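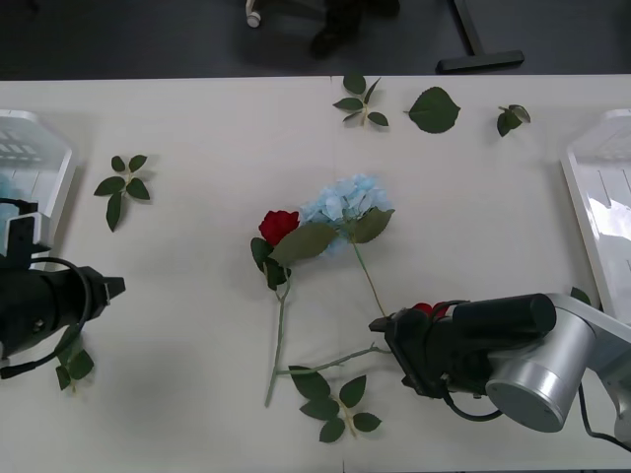 Flower sorting on the club table: rose and hydrangea crossed in the middle, a tray at either side.

How to set up a two-arm flower task for a school robotics club

Every beginner guide to this sort of task promises that your arms will be arranging bouquets by teatime. Ours took most of June, and I still wouldn't trust them with a vase. What follows is the setup we use at the Drendach club, minus the promises.

What you need

Two small arms with grippers, a plain white table, two plastic trays and a bag of artificial flowers. Don't buy the Mosedau starter pack if you can help it. The stems are too soft and the heads come off.

Step 1. Place the trays first

Put one tray at each side, near an arm. Run both arms to their trays and back with nothing on the table. If a cable pulls tight at any point, stop and give it more slack.

Step 2. Lay out the flowers

Start with two flowers whose heads look nothing alike. We use a red rose and a pale blue hydrangea. Keep them well apart for the first 18 runs, then let them overlap. Most write-ups skip the overlapping part, and I have my suspicions as to why.

Step 3. Add loose leaves

Scatter a few sprigs. They catch on fingers and hide stems, so expect your results to get worse. A student who only ever practises on a clean table will have a nasty shock at the Uibo open day.

Step 4. Record your runs

Drive the arms by hand, slowly, gripping by the stem. The Dokine worksheet says 300 runs are enough. We had more than 500 before the hydrangea went in the correct tray with any regularity, and our log now stands at 1,943, failures included. Keep the failures.

Step 5. Test it fairly

Have someone who hasn't been driving lay out the table. Decide beforehand what counts as a success — ours is the whole flower in the tray, stem and all — and write it on the board. Half credit for dropping a bloom near the rim is how clubs end up with lovely scores and flowers on the floor.

Put the leaves back in the bag before you switch the arms off.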